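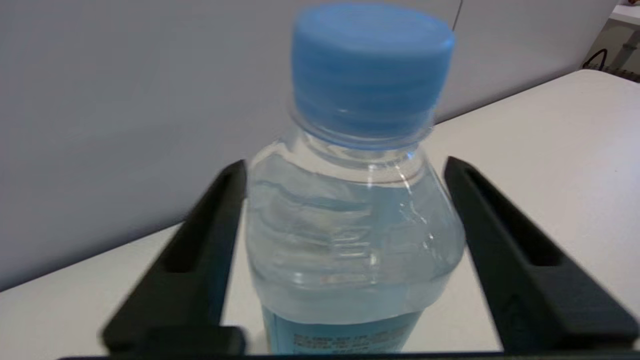
How much water do you really need to keep at home for an emergency? A gallon per person per day is the usual advice, so for the two of us a two-week stash comes to 28 gallons, plus a little extra for the cat.

Monday, August 30, 2021

I finally did it, you guys! The water shelf is DONE. I've been talking about it since January, when the main broke on our street in Werley and we spent a whole weekend brushing our teeth with flat seltzer (do not recommend), and this past Saturday I cleared out the hall closet and got going.

Most of our stash is in big jugs on the floor, but I'm completely sold on small bottles for the shelf above. They're easy to hand to a neighbor, they fit in the car door, and you don't have to wrestle a five-gallon monster over the sink just to take an aspirin. I love a bottle with ridges around the middle too – so much easier to hang on to when your hands are soapy or cold. And a proper screw cap, please! I had some with those pop-up sport tops once and found a puddle in my gym bag.

The shelf itself is a Plusstead, the 60-inch one, and it went together in an evening with only one panel on backward. Bereket Fikre from next door came over with his level and we got it dead straight, then he stayed for dinner and told us he keeps 66 bottles under his bed. Under his bed! I was so impressed.

My system, if you can call it that:

New bottles go in at the back, old ones come forward.
Labels face out so I can find the date without moving everything.
Anything close to its date goes in the fridge and gets drunk first.
Nothing sits next to the paint or the bug spray.

I also put masking tape along the edge with the month I bought each row. It took maybe 10 minutes and I keep opening the closet door just to look at it.

Next up is the flashlight drawer, where I'm pretty sure every single battery is dead. If you have a favorite lantern, tell me in the comments – I'm shopping this weekend!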